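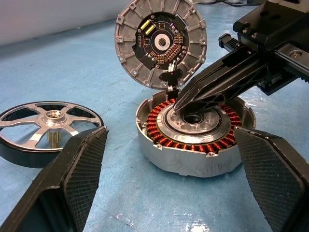
Tustell is looking for 12 people who take motors apart for a living, or used to, and who have doubts about being told that a machine will "support" them. We are a small group that studies what happens to bench work after the robots arrive. Our next study is at the Hirvonen motor repair shop, where two-armed robots now share the teardown work. Management has told us the job gets easier. Maybe. A motor opened up on the mat, with the end cover tipped back and its wires still running down to the copper windings, is the kind of job where a careless pull costs you a connector, and we want to hear from people who know that in their hands. Does the bench worker still make that call, or just clean up after it?

What you would do: two paid sessions at the shop in July, one at the bench and one in a closed room with us. You will work next to the robot, stop when you like, and tell us what got better, what got worse and what was simply moved onto someone else's shift. Pay is $200 per session, plus $100 toward travel if you live outside the county.
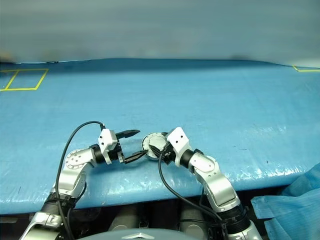

Skukance, for the Tustell study group

We have read the Grodeo sales brochure. It promises freed-up time and says very little about who gets that time. So bring your own questions – about pace, breaks, blame for broken parts, and whether "retraining" comes with a raise.

You should have at least one year of hands-on repair or assembly work. No degree, no coding. Current Hirvonen employees are welcome, and their supervisors will not see names or notes. People who like the robots are welcome too, but please come with reasons.

To apply, send a few lines on the work you have done to Tustell, Room 162, by 8 Jul 2024. Leave a phone number and the hours you can be reached.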